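Image handling on client sites: changes from November

Odden has moved all hosted client sites to a new image pipeline. The work was carried out by Svyatoslav Horobets and Elspeth Chisholm, and no action is needed for sites on the standard template.

Uploads are now resized on the server into 3 widths, and the browser picks the one that suits the screen. Originals are kept but no longer served to visitors. The upload limit is 8 MB per file. Anything larger is rejected with a message in the editor; previously it failed without one.

On the Jesari test site, 198 of 200 stored files converted at the first attempt. The other two had damaged colour profiles and were saved again by hand.

Sites with a custom gallery, Flasura among them, need a small template edit before thumbnails will load at the right size. Innes MacBrayne is working through these in order of traffic. 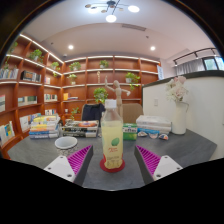
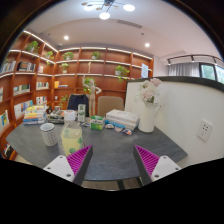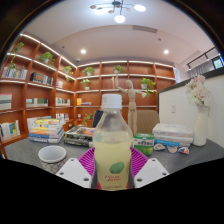
Cached copies of old pages may persist until they expire. To clear them sooner, open Settings, then Delivery, and choose Purge. Captions and alternative text carry over unchanged. Faults should be sent to Kirsty Rutherford with the page address and the browser version.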